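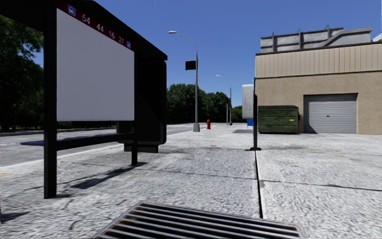

Simulated streets for the Moso delivery robot: progress report to the Brurnness Fund
2019-10-31
Prepared by Soledad Zepeda, Kernville workshop

Where we are

We have had a really good half-year, and I am very pleased to be writing this one. When we last reported in March we had one street and a robot that could only be driven along it in a straight line. We now have a full set of pavement scenes, a working way to collect examples from them, and a first model that has learnt from those examples and makes sensible choices more often than I dared hope at this stage.

As you will remember, Moso has to travel on pavements among all the ordinary things that stand on them. The learning system needs to see a great many of those things, from low down and high up, near and far, in sun and in shade, with each one correctly labelled. Doing all of that with the real robot on real streets would have eaten the whole grant, so most of our examples come from rendered streets, with a smaller set of real drives kept aside for checking.

What we have collected

We have saved 3,756 labelled views from the simulator so far. They come from 149 separate starting points, and each starting point is rendered with the sun in several positions. The labels (pavement, kerb, road, grate, pole, shelter and so on) are written out by the simulator at the same moment as the picture, so there is no hand colouring to do, and the outlines are exact even on thin things such as lamp posts and sign poles.

Of these, 836 views include a bus shelter. We gave shelters extra time on purpose. A shelter has open sides, a bench rail at an awkward height and a big flat panel, and in strong sun it throws black shadows with edges as sharp as any kerb. Our March model treated nearly every one of those shadows as a drop and stopped dead. The new one has seen plenty of them next to real kerbs and mostly rolls straight over, which made for a very cheerful afternoon in the workshop!

Storm drain grates have been the other big push. They sit flat in the paving and the robot can cross most of them, but the slats look a lot like a gap to a system that has only met a few. We have placed grates right in the robot's path as well as off to one side, and joined them up with slab joints, stains and bits of litter, so that the model can't just learn that anything dark on the ground is a grate.

Ground textures

Our early pavements were far too clean. Soledad's first job after March (I am allowed to write about myself in the third person once per report) was to dirty them. The concrete is now speckled and stained, with patches of debris that change between runs, and this one change did more for the results on real drives than anything else we tried. We would like to do the same for tarmac, brick and wet surfaces, in that order.

Real drives

We have 199 short clips from the Arroyo estate, recorded by walking behind the robot with the remote control. None of them are used for teaching. They are there to tell us whether what is learnt in the rendered streets carries over. On the whole it does for kerbs, poles and large bins. It carries over less well for hedges and long grass, which in the simulator are a bit too tidy, and for glass, which we have hardly touched.

What went wrong

For several weeks every shelter in our set had its route strip facing the same way, and the model became very good at finding shelters from one side and quite poor from the other. We only spotted it when we looked through the misses one by one. We have since turned the shelters and varied the route numbers, and left a share of the advert panels plain white so that the model doesn't lean on the posters. The affected views were thrown out and made again, and they are not in the totals given earlier.

We also lost time to our sky. Nearly all the early scenes had a clear blue one, which gives lovely crisp shadows and nothing else. Cloudy and dull skies are now being added, but they are still too few, and I would rather you heard that from me than found it in the figures next time.

People have been slower to add than we planned. There are walkers in a handful of test scenes and they move believably enough, but they all walk at one speed and never stop to look at a phone. Until that is fixed we are keeping them out of the main set.

Next six months

Overcast and low evening light for all existing starting points.
Brick and tarmac surfaces, then wet ones.
Walkers, pushchairs and dogs on leads.
A second round of clips at Arroyo, including the narrow path behind the shops.
First trial with the model choosing the route and one of us holding the stop button.

Money and time

Spending is in line with the plan. The rendering machine cost a little less than we had allowed, and with your agreement we would like to move the difference to storage, which is filling up faster than expected. We are about three weeks behind on walkers and slightly ahead on everything to do with the ground.

If anyone from the Fund would like to come to Kernville and drive Moso round a few of the streets on the big screen, please do. It is great fun, and every drive you make can be saved as another set of examples.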